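Two-finger gripper or suction for mixed bin picking?
Bin picking, grippers. Asked 21 Jul 2018
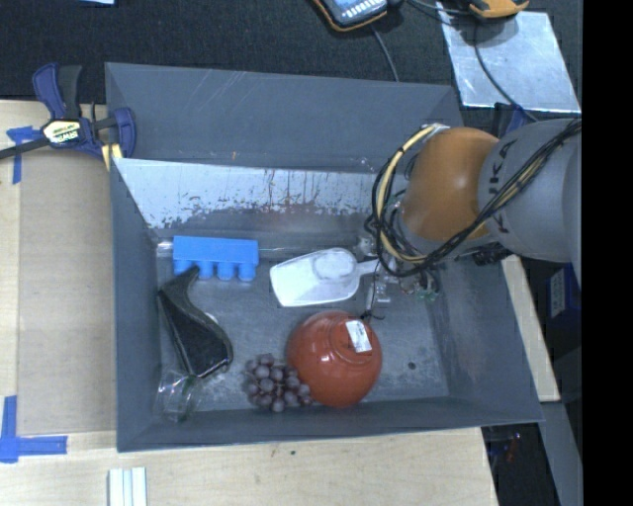

Question

We are comparing two grippers on a KUKA arm, picking mixed items out of a deep grey bin. One is the Trirnico two-finger, the other is a Nutow suction cup. The mix changes, but at the moment it includes a bowl lying upside down, a white scoop, a bunch of grapes, a blue block with pegs and a clear container that has ended up in the corner.

Over 427 tries the fingers did better on the scoop and the block. The cup did better on the bowl, provided it landed on the curved side and missed the foot, where there is a sticker. Neither is any good on the clear container. The depth camera hardly sees it, and the shiny strip on the far wall doesn't help.

Is it worth fitting both, or should I pick one and work on the camera side first? Budget allows for one or the other before August.

Answer 1 (accepted)

Camera first. If the container is missing from the depth image, a second gripper won't find it for you. Cover the shiny strip with something matt and run the same items again before you spend anything.

Then look at the corners. With sloping walls, a two-finger gripper needs room for the outer finger, so try turning the wrist so that the fingers close along the wall. We did this on the Multesberg line and went from very few corner picks to about half.

Also keep your results split by item. An overall figure over 427 tries mostly tells you what was in the bin.

Answer 2

suction every time. we changed over and never went back

Answer 3

Suction won't hold a bunch of grapes, so it depends what you have to pick. We run both on a Dương tool changer. It works but each swap costs us 2 seconds, and you need to check that your cables still clear the rim when the wrist is turned right round. Ours caught twice in the first week.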